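Open the gates in the morning

1 December 2024

I have been going to the races since I was small enough to be lifted over the turnstile, and the best thing I've seen in the sport this year had no crowd, no bookmaker and no winner. It was a grey gelding called Skudeo having a roll in the sand at Skukgate just after sunrise, legs going everywhere, grunting with the joy of it, while his strapper stood at the end of the lead and laughed at him. Skukgate opened its morning gallops to the public in October, for one month, as a trial. Anybody could walk in from 6 o'clock, lean on the rail and watch. I went as often as I could get out of bed, and I want to make the case, as loudly as a person can in print, that every course with horses trained on it should do the same and keep doing it.

Think about what we ask of a newcomer. We ask them to come on a big day, when the queues are long and the shoes hurt, and to fall in love with something that takes place on the far side of a very large paddock and is over in the time it takes to find your glasses. I love those two minutes more than almost anything, but I was brought up to it. I know what I'm looking at when a jockey sits still on the bend. Somebody on their first visit sees a bunch of colours go past and then everyone near them shouting. They have a nice lunch and go home, and when you ask them the following week which horse won the feature they haven't the faintest idea.

Now take the same person to the track in the half dark. They hear the horses before they see them, which is a thing that gets you right in the chest, that drumming coming up out of the mist and the great blowing breaths as they go by. They're near enough to see the steam lift off a bay mare's quarters. They see that one horse likes to be talked to and another wants to be left alone, that this one goes everywhere sideways, that the big chestnut with the alarming reputation won't walk past a wheelbarrow. By the second morning they have a favourite. By the fourth they want to know when it runs, and then (this is the lovely part) they go to the races to watch a horse they already know. It might be finishing seventh in a maiden over 2000 metres on a wet afternoon and they'll still cheer it every yard of the way!

I saw it happen. There was a young family who had come along the first morning because their children woke early and the playground was locked. They were back all month. When Skudeo ran in the Tymoshchuk Handicap at the end of October they were down at the fence with a painted bedsheet, and he ran on into third at 40 to one, and I don't believe the winner's owners had a better day than they did. You can't buy that with fireworks and a band after the last, though heaven knows courses keep trying.

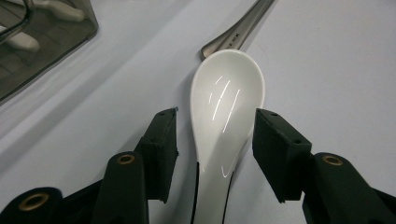
There are objections, and I've heard them all over the breakfast counter. Safety comes first and so it should. Young horses on a track at speed are no place for prams and barking dogs, and a rider on a fresh two-year-old doesn't need somebody opening an umbrella in its face. But Skukgate dealt with this simply and without fuss. The public stood behind the outside rail on the home straight, dogs stayed at home, flashes were off, and a patient soul in an orange coat walked up and down reminding people. Horses cope with a full grandstand on a Cup day. A few dozen sleepy people holding coffee is not going to undo them, and one trainer's view, which I heard more than once, was that the babies came on for it and were far less bothered by their first proper crowd.

Then there's the matter of secrecy. Gallops used to be guarded like the crown jewels, and there are still people who feel that if you want to know how a horse is working you should have to hide in a hedge with a stopwatch as their grandfathers did. I'm fond of that romance, I really am. But it's gone. Skukex puts sectional times for half the gallops in the region on your phone before the horse has been hosed down. The professionals have their information and have had it for years. The only person being kept out by a locked gate is the one who'd come for the pleasure of looking, and that's the very person we spend a fortune in advertising trying to reach.

The one objection that gives me pause is the burden on stable staff. They start at an hour when most of us are turning over, they're stretched thin in plenty of yards, and the last thing they need is to be turned into tour guides on top of mucking out. So don't ask them to be. Nobody at Skukgate had to give a talk or smile for a picture. What did happen is that people began to say good morning, and then to say well done when one of the yard's horses had won. I watched a lad who'd ridden work in the rain for years go pink to the ears because a stranger told him what beautiful hands he had. These are some of the most skilled people in any sport and hardly anyone ever sees them do it. If open mornings did nothing else, I'd want them for that.

And there is something bigger in it too. Racing is asked, more sharply every year, how it treats its horses, and those who ask have every right to. We tend to answer with leaflets. I'd sooner we answered by letting people look. Let them see the horse being walked until he's cool, the vet running a hand down a foreleg, the filly who was a bit short in her stride and was taken straight home. Some of what they see will lead to awkward questions, and good, let them be asked at the rail with the horse standing there. A sport that is proud of its mornings ought to be happy to have company in them, and one that isn't should be getting on with putting them right.

The trial has finished now and the course is thinking over what to do next year. I gather the cost was mostly the orange coats and the electricity for the tea urn. I gather too that there's some talk of making it a ticketed experience with a cooked breakfast and a goodie bag, and I'd beg them not to. Leave it free and leave it plain. Open the little gate by the horse boxes, put the urn on and let people find their own spot along the rail.

Skudeo, by the way, is having a short holiday in a field with a donkey and should be back in work in the new year. I've already set the alarm.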